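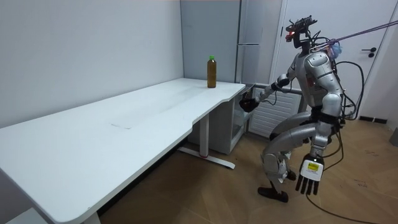

Hiring a desk at Dernby: your questions answered

Last updated: 10/19/23

Print this page | E-mail this page

Can I just turn up?
You can, and plenty of people do, but we'd always suggest ringing first if you're coming any distance. August is our quietest month and you can usually have your pick then, whereas the weeks after the schools go back can be a bit of a squeeze (lovely for us, less lovely if you've come all the way from Encombe with a heavy bag!).

Do I have to be a member?
Not for your first 3 visits. After that we ask you to join, which means filling in a short form at the front desk and choosing either the day plan or the monthly one. If you can't decide, start with the day plan and move up later; we'll take whatever you've paid that month off the price.

Can I leave my things overnight?
Only in a locker, please. The desks are wiped down every evening and anything left out goes into the lost property cupboard by the stairs, where we keep it for 2 months. We do try to match things up with their owners, but one phone charger looks very much like another.

What about food and drink?
Drinks with a lid are fine anywhere in the building. Hot meals need to stay in the kitchen, and that includes soup, however careful you are. There's a kettle, a fridge and a microwave, and you're welcome to use the tea and coffee as long as you wash up your mug afterwards.

How much printing do I get?
Monthly members have 200 black and white pages included, and they don't carry over. Colour is charged by the page and the price list is next to the printer.

Is there a quiet room?
Yes, the Hopkin Room on the first floor. No phone calls in there, and please set your laptop to silent before you go in. If you need to make a call, the landing is perfectly all right and has a nice window seat.

Where do I park?
We've no car park of our own, I'm afraid. The one behind Dinus House is the nearest and takes cards or coins. Bicycles can come into the back hall, on the left-hand side so that the fire door stays clear.

How do I cancel?
Drop us an e-mail or tell whoever is at the front desk. Your plan will run to the end of the month you've paid for, and your locker key needs to be back with us by then.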